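Solell Desk Rental – Common Questions

How long is the minimum rental?
30 days. After that you pay by the month.

Is storage included?
Each desk comes with storage for files. Lost keys cost extra.

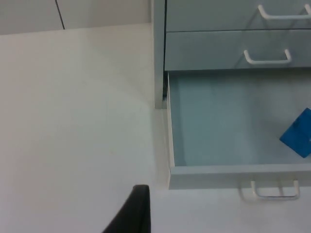 Larger items go to our Didby site – ask before you bring them.

Can I share a desk?
Up to 2 people may be named on one rental.

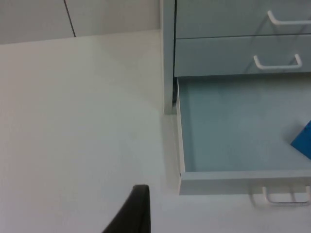
When is rent due?
Rent is due on the first of the month. July rent is half price at Didby.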